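Teltora Anthology of Speculative Short Fiction, Library Edition

October
By Perihan Baysal, Grillis Press

Print this page | E-mail this page

The Teltora Anthology is a single-volume collection of short fiction in the fantastic mode, prepared for libraries, reading groups and writing programs. It is published by Grillis Press at its Plulldale office.

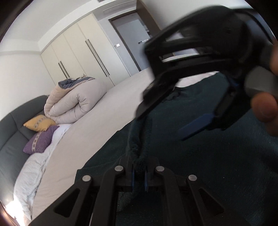
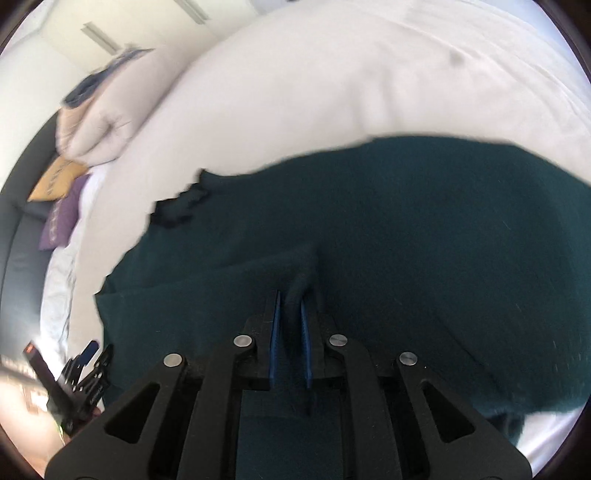

Page last changed: October, 9:17 a.m.

Product details

The Library Edition contains 17 stories and runs to 1,119 pages, including the notes and the index of first lines. It is bound in cloth over boards with a sewn spine. The paper is acid-free, and the type has been set larger than in the trade edition, which remains in print in two volumes.

The stories range from ghost stories and invented histories to work set on other planets. They are arranged by the date each was written. Readers will notice that this places several quiet domestic pieces next to stories of war and exile — an effect the editors considered at length and decided to keep. Nine of the stories appear in English for the first time. The translators are credited on the title page of each story and again in the contributor notes.

The longest piece, "The MacBrayne Letters," is a short novel told through the mail of a lighthouse family over four generations. It was left out of the trade edition for reasons of length. The text follows the author's corrected typescript, and differences from the magazine version are listed at the back.

Use in classes and reading groups

A discussion guide is supplied with every copy as a separate booklet. It gives background on each story, suggested pairings and a short reading list. Instructors may copy pages from the guide for use in class. The stories themselves may not be copied without written permission from the Press.

Groups ordering nine or more copies receive the guide in a loose-leaf format on request. Please state this when ordering.

Ordering and returns

The first printing was limited to 1,000 copies, and more than half have been assigned to standing-order customers. Orders are filled in the order received. Institutions may order by purchase order, and individual readers may order through any bookseller.

Damaged copies will be replaced. Please keep the carton and write to the Plulldale office before sending anything back. Copies marked with library stamps or labels cannot be returned for credit.

A second printing is planned. It will correct the running heads in the fourth story and a wrong page number in the index.

Print this page | E-mail this page

Reader comments (3)

Marsh_reader: Our library's copy opens flat on the desk, even in the middle. The old two-volume set never did.

T. Oduya: Will the notes to "The MacBrayne Letters" be sold separately? I already own the trade edition and would rather not buy the rest twice.

Perihan Baysal: There are no plans for a separate booklet at present. The request has been passed to the editors.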